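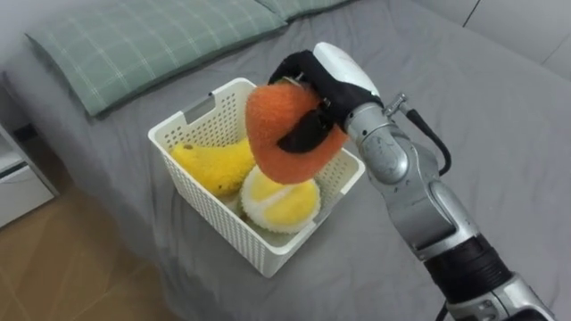
Green plaid pillows and a grey sheet on a bedroom bed. Skakville's spare-room list reopens in September.

Skakville spare-room list to reopen with new rules on bedding and notice

The Town of Skakville will reopen its spare-room list in September, with changes to how rooms are checked and how much notice a host has to give before asking a lodger to leave.

The list matches residents who have a bedroom to let with students and seasonal workers looking for a place to stay. It began last fall as a trial, when the apartment building on Rarside Road closed for repairs and the college was left without housing for much of its incoming class.

By the end of the trial, 243 rooms had been put forward. Almost 160 of them were let for at least part of the winter. The others were withdrawn by their owners, failed the check or did not find a taker.

Wycliffe Shirima, the town's housing coordinator, said the numbers were better than expected for a program run out of one desk at the municipal office.

"We thought we would get the rooms downtown and not much else," Shirima said. "We had calls from all over, including the lake road, and those are harder to fill when the bus stops running at suppertime."

Under the new rules, a room must have a window that opens, a door that closes, a working smoke alarm in the hallway outside and a bed with a mattress in good condition. Hosts will also have to supply one set of clean bedding and somewhere to put clothes. A closet, a dresser or a set of bins will do.

The bedding rule was added after complaints in the first weeks of the trial. Several lodgers arrived by bus with a single suitcase and found a bare mattress. The only store in town that sells sheets closes at 6 p.m.

"I slept in my coat the first night," said Ji-hoon Bang, a culinary student who rented a room near the curling rink. "The family was very nice about it. They thought I was bringing my own and I thought it was there already. It was not written down anywhere."

Bang has since moved to a shared house but said he would use the list again. He would like it to say more about kitchens. His first host did not mind him cooking late, but a classmate was told on arrival that the stove was off limits after supper.
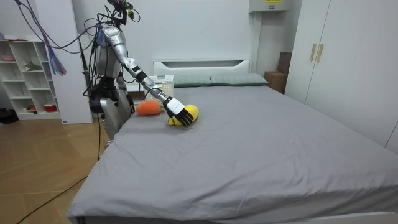 A yellow plush toy on a large bed. Hosts taking part will have to provide a mattress in good condition and one set of clean bedding.

Kitchen hours, laundry, parking and visitors will now all appear on the form that hosts fill out. The form also asks about pets and whether anyone in the home smokes. Answers will be shown to lodgers before they book a viewing.

Rent is still left to the host and the lodger. The town suggested a ceiling last year but did not enforce it, and Shirima said that will not change. A listing can be taken down if the amount asked at the door is higher than the amount on the form.

Notice period gets longer

The change that drew the most letters is the notice period. Hosts in the trial could end an arrangement with two weeks' notice. That will go up to a full month, except where there has been damage or a threat to someone's safety.

Tamás Hegyi, who let a basement bedroom to a sawmill worker through the winter, wrote to the town to oppose it. He said a month is a long time to share a bathroom with somebody you do not get along with.

"Mine was fine. He shovelled the walk without being asked," Hegyi said. "But if he had been a bad fit I would want my house back sooner than that. I think some people will look at the month and not sign up."

Dae-han Woo, who advises first-year students at the college, took the other side. He said two students were asked to leave in January and had to find somewhere else during exams. One slept in a friend's living room until the reading break.

"There is nothing to rent here in January," Woo said. "Two weeks sounds reasonable until you start phoning around."

Lodgers will have to give the same month's notice if they want to leave early. The town will keep a sample agreement at the front counter and on its website, in English and French. It will not act for either side in a dispute.

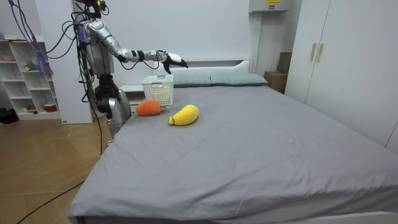
Checks before listing

Each room will be visited once before it goes on the list. During the trial, hosts sent in photographs, and staff visited only if something looked wrong.

Visits will be done by Hemach, the home inspection firm that already handles rental licences for the town. They are free for the host the first time. A return visit, if one is needed, will be charged to the homeowner.

Kasun Jayasinghe, who manages the firm's Skakville office, said most problems found last winter were small and could be fixed in an afternoon. Dead batteries in smoke alarms were the most common. Next came basement windows painted shut.

"Open the window before we get there," he said. "If you need a hammer to do it, call us and we'll book you a later date."

Inspectors will not move furniture or look in drawers, and they do not need the homeowner's whole family out of the way. The homeowner or another adult living there has to be present. Rooms that passed a visit last winter will not be seen again unless the layout has changed.
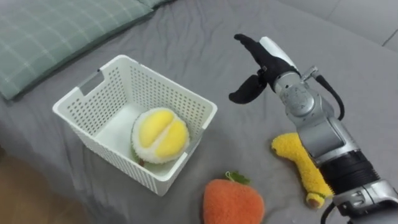
A plush durian in a white plastic basket. The rules also call for somewhere to put clothes, and bins are allowed.

How to sign up

Forms will be at the municipal office, the library and the front desk of the Ahn Community Centre. Hosts from last year have to fill out the new one, and their old listings will come down when the list reopens.

Students with a letter of acceptance from the college can look at listings first. Everyone else gets access six days later. Seasonal workers need a letter or an email from an employer.

Residents who rent their own home should get written permission from the landlord before applying. Condo owners are asked to check their bylaws.

The lake road bus will run its current schedule through the fall. A request for a later evening trip has gone to the transit office and has not been answered.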